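Category: Course Materials > Robotics and Automation > Site Visits

Site visit handout: tabletop pushing demonstration, Kolletti open day

Prepared by Elsie Pilkington. Read before the tutorial. Bring a printed copy if you want to write on it. 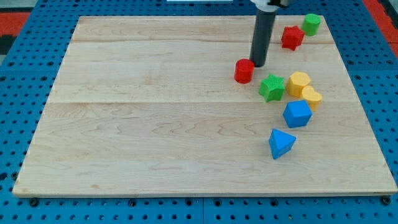 Figure 1. The pushing bench at Kolletti, with the rod tool over the board and the foam blocks on the right-hand side.

1. Background to the visit

The open day was held on 21 Jun 2022 at the Kolletti workshop. Our group had the morning session, which covered three benches. This handout deals with the pushing bench only. The gluing cell and the pallet sorter are in the next handout, and the safety briefing is in the one you already have.

The bench was run by Hinata Nishimura and Lemlem Hailu. Hinata looks after the arm and the controller. Lemlem wrote most of the task software and answered the technical questions. The questions in section 6 are from our group and from the group of Rerach apprentices who shared the session with us.

2. The task

The arm moves blocks around a wooden board by pushing them. It does not pick anything up. A person types or speaks a short instruction, such as "push the red star next to the green cylinder", and the arm makes a series of small moves until the software judges the instruction done or the time limit runs out. The limit on the day was 30 seconds per instruction.

Pushing with a single rod is called non-prehensile manipulation. You met the term in week two. The tool has contact with the block at one small area, so the block can be moved away from the tool but cannot be pulled back. To bring a block towards the near edge, the rod has to be lifted or driven around to the far side first.

3. The bench

Table. A blue perforated table with a regular grid of holes. Lemlem said the grid was the main reason they chose it, as fixtures can be taken off and put back in the same position.

Board. Light maple, made up from glued planks. Look for the seams running across it in Figure 1. Black bolt heads stand up from the table at the two near corners.

Tool. A plain dark grey rod with a rounded tip, pointing straight down. There are no fingers or jaws. The rounded tip matters when you work out contact angles, so do not model it as a sharp point.

Blocks. Foam, in four colours and several shapes. The set in Figure 1 is as follows.

Red: cylinder, star
Green: cylinder, star
Yellow: hexagonal prism, block with a lobed outline
Blue: cube, triangular prism

Two shapes are repeated in different colours and two colours are needed to tell the stars apart. An instruction that says only "the star" is therefore ambiguous. The Kolletti software asks for clarification in that case. Earlier versions picked the nearest match, which Lemlem said caused a good deal of confusion with visitors.

4. Notes on contact and friction

The textbook treatment assumes a rigid block sliding on a uniform surface. Neither assumption is quite right for this bench.

Foam compresses a little under the rod, so the contact is a small patch. For the exercises you may treat it as a point, but state that you have done so.

Wood grain gives slightly different friction along and across the planks. Hinata's team measured this in March and found the effect small next to the variation between blocks. They ignore it in the controller and so will we.

Shape makes a larger difference. A push through the centre of friction moves the block in a straight line. A push off to one side turns it. On the cube, a push at the middle of a flat face is fairly stable. If the cube is sitting with a corner towards the tool, the rod tends to slip along one face and the cube swings round. The upright cylinders have no flat face, so a small error in the line of the push grows as the push goes on, and the rod ends up beside the block. The stars can catch the rod between two points. This is useful if it is the right pair of points, and a nuisance otherwise.

The blocks that touch are a separate case. Look at the two yellow ones in Figure 1, which are pressed together side by side. A push on one will usually disturb the other. The controller has no special rule for this. It was trained on recordings of people driving the arm by hand, and whatever it does with touching blocks was learned from those.

5. How the controller was trained

Lemlem gave a short talk on this. The main points:

The operators drove the arm with a hand controller while watching the board. Each recording was cut into short pieces and each piece was labelled afterwards with an instruction that matched what had been done. The labelling was contracted to a firm called Maruyama.

The first working version used 1166 labelled pieces. It could separate two blocks and move one block to a named side of the board, but it was poor at placing one block beside another.

The current version uses a much larger set. Lemlem did not give the number. She did say that about 800 pieces were thrown out during checking, mostly for labels that named the wrong colour.

The arm runs in a closed loop. It takes a new picture, chooses a small move, makes it, and takes another picture. There is no stored plan of the whole push. This is the point to remember for the exam, as it explains why the arm can recover when a block turns the wrong way – and also why it sometimes goes back and forth beside a block for several seconds.

6. Questions asked on the day

Dayana Arriaga asked why they did not fit a gripper. Hinata answered that other benches already cover grasping, and that this one was built to study contact. A rod is also cheap to replace.

Aoi Minami asked what happens at the edge of the board. The tool is kept inside a software boundary a little short of the edge. A block can still be pushed partly over if it is large or if it turns. When that happens, the operator stops the run and puts it back by hand.

One of the Rerach apprentices asked if the light in the room affects the result. It does. The workshop blinds are kept in one position, and the team records a fresh reference picture each morning. Shadows from the blocks are soft under the overhead lights and have not been a problem.

I asked if the same software had been tried on another arm. It has been run on a Henance arm at a partner site, with the camera position matched as closely as they could manage. Results were worse at first and improved after some extra recordings were added.

7. Exercises

7.1 Using Figure 1, write an instruction that refers to exactly one block without using a colour word. Then write one that refers to exactly one block without using a shape word. You may use position.

7.2 The arm is told to move the red cylinder to the left side of the board. Sketch the board from above and mark where the rod has to make contact. Show the path of the rod from its position in Figure 1 to the contact point without disturbing any other block.

7.3 Repeat 7.2 for the blue triangular prism, moving it towards the far edge. Mark two possible contact points and say which you would expect to be more stable.

7.4 Propose a rule for deciding that the instruction "put the green star next to the yellow hexagon" has been completed. Give the rule as a distance or an overlap test and name one case in which it would give the wrong answer.

7.5 Short answer, half a page at most. Compare a stored plan with closed-loop control for this task. Refer to at least one thing you saw at the bench.

Hand in 7.1 to 7.4 on paper at the tutorial. 7.5 goes through the course page. Anyone who missed the visit should speak to Elsie about the alternative for 7.5.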